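Tray

A tray is a shallow platform with a raised edge, made for carrying things or keeping them together in one place. I have been writing entries for this household encyclopedia for a while now, and trays are one of those subjects where I sat down expecting to fill half a page and ended up with far too many notes (my desk is covered in them!). This entry sticks to the kinds you'd meet at home or in a cafe. Baking trays and seed trays have their own entries.

Name and meaning

The English word is an old one, related to "tree," and for a long time it meant something cut from wood. A salver is a flat tray, often silver, and a waiter is an older name for a small one used to bring letters or glasses. The word salver comes by way of Spanish, from the tasting of food before it was served to someone important. I still hear "waiter" at antique fairs, usually from a dealer who is about to quote me a high price.

Shape

Most trays are rectangular, round or oval. Rectangles stack and store well, so cafeterias like them. Round ones suit people who carry drinks through a crowd on one hand – the weight sits over the palm and there are no corners to catch on anybody's elbow. Ovals fall somewhere in between, and they're my own favorite, though I admit that's mostly because my grandmother had one and I was never allowed to carry it.

The edge has more names than you'd think. Rim, lip, gallery and border all turn up in catalogs. A gallery is properly a little upright fence, often pierced, and it's what you want if you're carrying a teapot up a flight of stairs. A plain raised rim is easier to wipe clean.
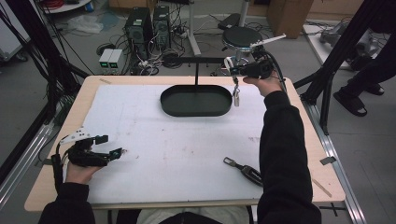 A dark green oval tray with a raised rim.

Materials

Wood came first and never went away. Then there is metal: silver and silver plate for show, brass and copper across a very wide area from North Africa to India, and painted tinplate, known as tole or japanned ware, which was made in huge amounts in the 1700s and 1800s. Papier-mâché trays were a big business too, and the good ones are lovely, with flowers and birds under layer upon layer of varnish. They chip, though. I own one that has lost most of a peacock.

In the 20th century came plastics, pressed fiberglass and laminates. A small maker called Basau did well with laminated trays in plain colors, and its 1,145 pattern numbers are the reason collectors of the brand need such large notebooks. Its rival Priltevov kept to enameled steel. If you find a Priltevov tray with the rim rolled under instead of over, it's an early one, and please write to me, as I'd love to see it.

Handles

Many trays have none. Where there are handles they may be cut through the sides, screwed on, or shaped as part of the rim. Butler's trays have tall sides with hand holes and often sit on a folding stand. Bed trays have short legs, usually hinged, and I have never met a set of those hinges that didn't pinch.

The Öztürkmen line of hanging trays works in a different way. Three metal arms rise from the tray and meet at a ring, and you carry the whole thing by the ring. Trays of this type have long been used to deliver tea in Turkey, and a practiced carrier can swing one along a busy street without losing a drop. I tried it in my kitchen in May with 3 glasses and lost rather more than a drop.

Care

Lacquered and painted trays want a damp cloth and nothing stronger. Don't leave them to soak. Wooden ones can be oiled now and then, and silver needs polish – sparingly if it's plated, as you're rubbing a little of the plate off every time. Rings left by hot mugs on varnish sometimes fade by themselves over a week or two. Sometimes they don't.

Collecting

Beer and soft drink trays are the most popular field by far, followed by souvenir trays from seaside towns. The Cosine price guide lists 800 types of advertising tray and gives 60 pages to fakes, and those are the pages I'd read first. Rust on the underside is normal. Fresh, shiny screws in an old handle should make you ask a few questions.

See also: Salver; Tea service; Trivet; Lazy Susan

Last revised 9 September 2021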